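Tips for Staff Who Share a Bench With Robot Arms

Workplace Help Pages, Rernham site
Updated 23/07/2026

The arms now handle much of the stacking and sorting of bowls at the Rernham workshop. Since January they have completed 3,676 moves under the Gindo program. Staff who once stacked by hand now prepare the benches, check the finished work and decide when an arm should stop. The tips below were gathered from the people who do this every day.

1. Clear the bench before each run

Put away cups, tools and paper. Items that stay on the bench, such as plants, should be kept to one side and left in the same place for the whole shift.

2. Nest bowls by size

Set the wide, shallow bowl down first and place the taller one inside it, with the rim facing up. Leave space on all sides so that the arm can come down to the rim from above. Bowls with a matte finish are easier to work with under bright ceiling lights.

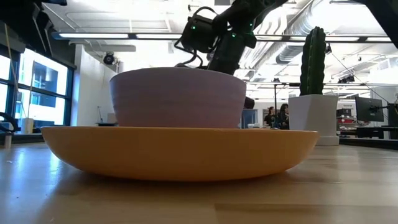
3. Watch the cables

Check that no cable lies across a bowl or hangs where a sleeve may catch it. Report worn cables to the Prydderch desk before the next run.

4. Keep hands back

Staff must not reach over the bench while an arm is moving. Press stop, wait 7 seconds, and then move the item.

5. Change places

No member of staff should watch an arm for more than 90 minutes at a time. Checking is tiring in a different way from lifting, and breaks should be taken away from the bench.

6. Write down what went wrong

Dropped or tilted bowls are to be entered in the Wunar log on the same shift. Arms are serviced after every 1,000 moves, and the log is read at that time.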